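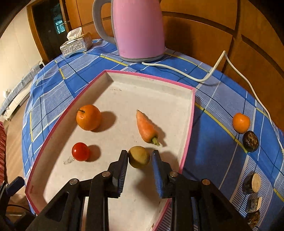 About Moden

Moden writes control and perception software for two-finger grippers. We do not build arms and we do not sell hardware. Customers bring their own manipulator, and we supply the layer between the camera and the motor commands.

The company was started by Fanni Szilágyi and Kyriaki Stergiou, who had worked together on calibration tools for packing lines. Fanni leads perception. Kyriaki leads control and signs off on every release.

What we make

Zusska is the perception stack. It takes wrist-camera video and returns object masks, a grasp point and an estimate of jaw clearance on each side. Most of our development is done on produce and other household items, on ordinary tables with patterned cloths, shadows and background clutter. A tomato and an orange are similar in outline and close in color under warm light, and a potato can vary more from one side to the other than it does from its neighbor. Glossy skins put a highlight where the depth estimate is needed most. Zusska is tuned for these cases first. Uniform cartons are supported but get less of our attention.

Frandsen is the grasp controller. It closes the jaws on the basis of clearance and contact, with separate thresholds for each finger. When one pad is beside the object and the other still has a gap, Frandsen shifts the wrist toward the center line before closing, so the first finger does not push the item across the tray. The control loop has a period of 10 ms, equal to a rate of 100 Hz. Planning runs in a separate process and may be slower without affecting the jaws.

Curnik is the tooling: recording, time alignment, labeling and replay. It began as an internal script and is now the product most customers install first. A recorded grasp can be replayed against any later build of Zusska or Frandsen, and the two outputs compared step by step.

How we test

The regression set holds 1354 recorded grasps. A build that changes the outcome on any of them is held until an engineer has looked at the difference and written a note. Notes are kept with the build and customers can read them.

Recordings come from hand-held grippers as well as from mounted arms. The jaw geometry is modeled in both cases, including the linkages, which hide part of the tray and any objects near it. Partly hidden items are labeled as such and are not dropped from the set.

The current release is dated July 2022. It adds per-finger clearance to the Curnik replay view and fixes a fault in which a cast shadow under the jaws was merged into the object mask.

Working with us

A first project normally starts with a recording kit and a list of the customer's objects. We ask for 3000 frames before giving an opinion on whether a grasp task is feasible. If it is not, we say so in writing and the recordings remain with the customer.

Interfaces are documented and versioned. Support questions go to the engineer who wrote the module.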